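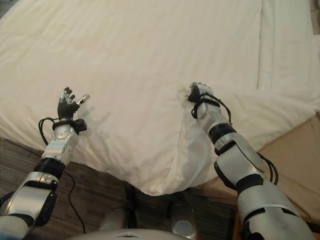 Bursary disbursement: termly or single transfer?
Forum: Education Grants / Operations

tamuno_c
We run a secondary and vocational bursary for girls who have lost one or both parents. Current cohort is 56. The full annual package per student is 2,799 in local currency, covering tuition, exam registration, boarding and a starting kit. Until now we paid the school in one transfer at the start of the year. Two students left in October and the school has declined to refund the unused boarding portion. I am considering termly payments. Has anyone made the same change, and what did it do to your admin load?

Gkikas_T
Termly, without exception. Write the payment dates into the agreement with the school and make each transfer conditional on an attendance list signed by the head. We export the list into Plutus and match it against the student ID. Processing takes one afternoon per term.

jquintela
Disagree with "without exception." Some boarding schools give the place to another student if the full year is not paid up front. We lost places that way. Before switching, ask the bursar in writing whether a part-paid place is protected.

Gkikas_T
Then the agreement was badly drafted. A place guarantee is one clause.

jquintela
It is one clause that a school with a waiting list has no reason to sign. You may have more leverage than we do.

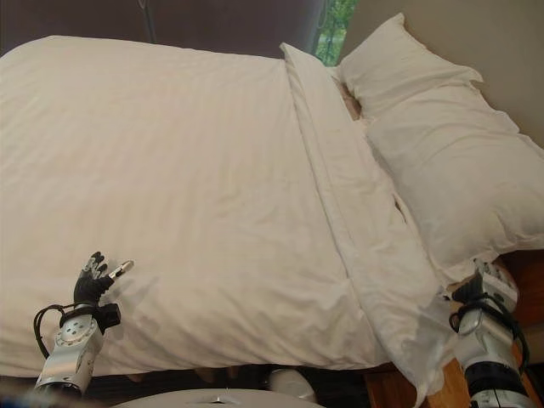 m.valente
Separate the package before you decide on timing. Tuition and exam fees are fixed and can go out in one transfer. Boarding accrues by the week and should be termly. The kit is a one-time cost and should not pass through the school at all — buy it yourselves and have the student sign for it. Ours comes to 320 per student, with bedding the largest line. Specify bedding in detail or the supplier will substitute. A white duvet with a woven stripe and a separate white sheet, like the set in the photo, would be two lines on our form, each with its own dimensions.

tamuno_c
The split is useful. Our kit line is 407, purchased by the school. What is in yours?

m.valente
Bedding, two uniforms, shoes, a lockable trunk, stationery. No mattress. Check whether your school is charging for one.

C. Bako
Mattress charges are common. Ask for itemized receipts.

I would also keep a small reserve outside the school agreement for transport home. In our program, students who dropped out mid-year did so after a break more often than during term. The fare was the usual problem, and the guardian did not report it until the place had lapsed.

Gkikas_T
Agreed on the reserve. Pay it to the guardian by mobile transfer, not in cash.

jquintela
Only where the guardian has a registered line. Several of ours do not. We pay the driver directly.

tamuno_c
Receipts requested. The kit price does include a mattress. I have also asked the bursar about part-paid places and will post the wording when I have it.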